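3.2 The hand-held gripper and the table

Most of the work reported in this section was done in the shared workshop at Vadeston, which we rent by the half day along with a bicycle repair club and a man who re-canes chairs, and it is only fair to say at the outset that the room shaped the tool quite as much as our drawings did. We had begun in January with a tidy plan for a bench-mounted arm, and a good deal of affection for that plan, but the benches at Vadeston are shared and have to be cleared each evening, so we put the arm aside and built something that could be picked up, carried to whatever surface happened to be free, and put back on its hook at closing time.

The body of the gripper follows the Jatley layout described in Section 2, with flat plates bolted together and triangular openings cut through them to save weight. The finished tool weighs 186 grams less than our first attempt, and anyone who has held a prototype at arm's length for a whole afternoon will understand how pleased we were about that. Each of the two fingers carries a ribbed pad on its inner face. We went through several pad materials before settling on the blue one, which we cut from a sheet supplied by Zwahlen and glued in place, and we have had to replace it only twice.

Our choice of working surface deserves a few words as well. An automatic mahjong table (Figure 2) had been left at the workshop by a former member, and we took to it very quickly. The green felt is kind to small parts, it stops round things from rolling away quite so eagerly, and the dice unit in the middle gives the operator a raised, hard-edged obstacle to work around, so that a pick near the centre is a rather different job from a pick out on the cloth. We laid out ordinary odds and ends, such as a marker pen, a rod with white plastic fittings and a die on a ring, and moved them between sessions as the fancy took us.

Altogether we recorded 3308 picks with the hand-held tool, in sittings of no more than 45 minutes, after which the wrist begins to complain and the records suffer for it. The Astine logging program, which we wrote ourselves and which is still a little rough at the edges, stored the finger opening and the time of each grasp, and left the operator to mark by hand whether the object had been set down where it was meant to go.

Figure 2. The hand-held gripper over the mahjong table, with small objects on and beside the dice unit.

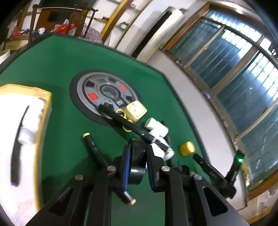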